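Category: Kitchenware | Tableware storage | Cutlery

Cutlery sorting is the practice of separating forks, knives, spoons, chopsticks and small kitchen tools by type before they are put away. It is done in homes, canteens and restaurant kitchens, usually at a table or counter near the place where the pieces will be stored.

Containers are either divided trays or separate open bins. Bins set side by side can be moved one at a time, and those with handle openings are easier to carry. Clear or tinted plastic lets the contents be seen from the side. Most households use 2 or 3 compartments, while a canteen may handle 4000 pieces a day and keep a bin for each type.

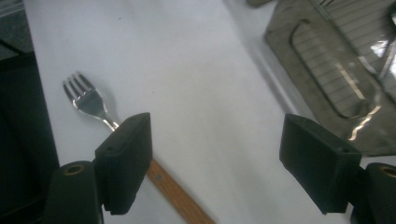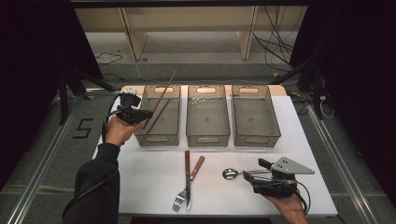

Wooden-handled forks are normally kept apart from all-metal ones, as the handles should be fully dry before storage. Chopsticks are stored lengthwise in matched pairs. Those too long for a compartment are often placed in an upright holder. Graters have sharp faces and are generally kept out of cutlery bins.

In a handbook for canteen staff in Gusdale, Evdokia Deligiannis advised emptying and wiping each bin every 30 days. Ribbed bottoms collect crumbs between the ribs and need a narrow brush.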